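Chapter 6
Demonstration as a Programming Method
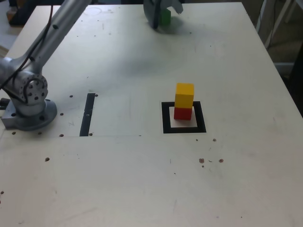

A robot arm can be given a task in two broad ways. The first is to write the motion down: a list of poses, speeds and gripper commands, with conditions attached. The second is to have a person carry out the task through the arm and to record what the arm does. This chapter deals with the second way. The running task is block stacking, which needs little equipment and still contains most of the difficulties met in larger work: approach, grasp, transfer, alignment and release.

6.1 Two ways to demonstrate

In kinesthetic teaching the operator holds the arm and moves it directly. The controller compensates for gravity and friction, so that the links feel light, and the joint encoders are read at a fixed rate. The operator feels contact forces through the links, although friction in the joints masks the smaller ones. The drawback is that the operator's hands and forearms are often in view of the workspace camera. A policy trained on such images may come to depend on them.

In teleoperation the operator stands away from the arm and commands it through a second device. This may be a leader arm with matching joints, a handheld controller or a six-axis mouse. The camera view stays clear and the recorded commands have the same form as those the policy will later issue. Depth is harder to judge, and new operators tend to stop short above the target and then lower the block in small steps. These pauses enter the data along with everything else.

The choice affects what is stored. A kinesthetic recording contains measured joint positions but no commands, and commands must be reconstructed from later positions. A teleoperated recording contains both, and the lag between them should be kept.

6.2 What a recording contains

We use the term episode for one attempt at the task, from the start pose to the final release. In the Tomar format, used in the exercises, an episode is a sequence of time steps. Each step holds the joint positions, the gripper opening, the commanded values and one image from each camera. At 16 steps per second, an episode of 40 seconds has 640 steps.

Failed attempts are recorded too and are labeled as failures – they are not deleted. Section 6.5 shows how they are used to train a success detector.

6.3 Variation between episodes

A policy that has seen a block in one position only will reach for that position whether or not the block is there. Start positions must therefore differ between episodes, and the spread should be planned before recording begins. The Brarnis set, introduced in Chapter 4, contains 700 episodes of a single stacking task. Its start positions cover most of the reachable table, but the order of colors is the same throughout. Exercise 6.2 asks what a policy trained on this set can be expected to do when the order is reversed.

Variation in the operator's method is a separate matter. If one operator approaches from the left and another from above, a policy that averages the two may follow a path that neither operator used – and that path may pass through the stack. Section 6.4 treats this problem and the methods for handling it.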